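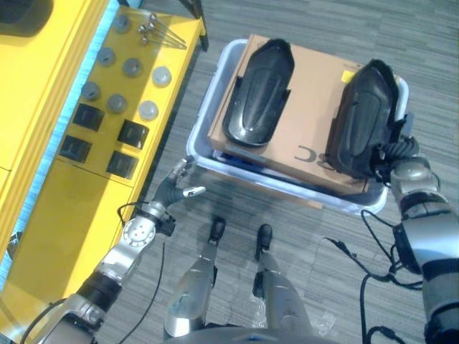
Re: [cell-practice] Draft 2 of the kitting rules, section 4 (totes and benches)

Yasuo Sekiguchi wrote on 2023-03-25:

> I have read section 4 twice and I still don't like 4.3. It says the
> floor must be clear within one step of the robot's feet. Our people
> at Saledum read that as "no big objects." Film and tape ends get
> left where they fall. Can we say what clear means? Also, 4.5 asks
> for one part type per tote, but says nothing about a carton
> standing inside the tote.

Yasuo,

Agreed on 4.3. I would change it to: "No loose film, strapping, tape or cable on the floor within one step of either foot." Clear plastic wrap should be named, as it is hard to see on striped carpet, for a person or for a head camera. Arm cables that hang down to the floor need their own line. I suggest they be tied up before the legs are powered, and checked again at each shift change.

On 4.5, a carton in a tote is fine by me if three things hold. The carton sits flat, it can't slide when a part is pulled off the top, and the parts on it are in a single layer. Molded parts with a raised middle don't stack well anyway. At Paewai we logged 1,241 picks in November and most of the drops came from a second layer.

Two more points while we're in there.

4.7, bench layout. The draft wants parts in straight rows. I'd relax that to "grouped by type, with a gap between groups wide enough for an open hand." Caps with caps, pads with pads. Loose rows are OK. Long thin parts such as rods should all point the same way and stay back from the edge.

4.8, two hands. When one hand has hold of a part, the other should stay open and out of the tote until the part is lifted clear. Skasance wants to allow both hands in for bigger parts. I'm not against it – but it should be a separate clause with its own speed limit.

The Trinirico people asked for a trial length before sign-off. The draft says 3,000 picks. I think 2,000 is enough for small kits, with the first 100 watched by a person at the stop button.

Please send changes as plain text. The last marked-up file lost all the numbering.

Nikau Whitcombe

2 replies · 5 shares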